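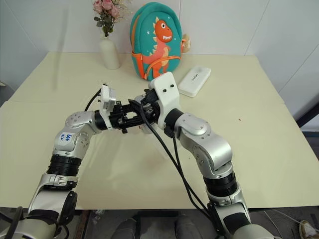
Department of Military History and Staff Studies

The Lernden Staff College is a school for mid-career army officers in the garrison town of Lernden. It teaches planning, supply and the writing of orders, the last of these at great length. The college answers to the Ministry of Defense through the Inspectorate of Training, an arrangement both bodies have described as temporary for as long as either has existed.

Origins

The college grew out of a map-reading course held each August in a riding hall at Clultville. The hall had good light and no heating, and the course was kept short. When the army gave up its horses, the course inherited the whole building, along with several years' supply of oats that remained on its books long after the move to Lernden.

Organization

There are 2 wings. The Command Wing runs the main course, which lasts 62 weeks and admits officers at the rank of major. The Support Wing teaches transport, medical planning and stores – subjects the Command Wing's students are required to attend and tend to appreciate later. Enrollment across both wings stands at 503.

Savier Barracks, on the east side of town, houses the students. The Van Damme Library holds the college's collection of field manuals, including 1016 that have been withdrawn from service. These are borrowed more often than the current ones, chiefly for their diagrams of bridges.

Exercises

The main course ends with a map exercise in which two student staffs defend the same river from opposite banks. Umpires' rulings are final and are usually appealed. The river has been moved twice on the exercise map, once to make room for an airfield and once by a printing error that the college decided to keep.

Page last revised Dec 15, 2023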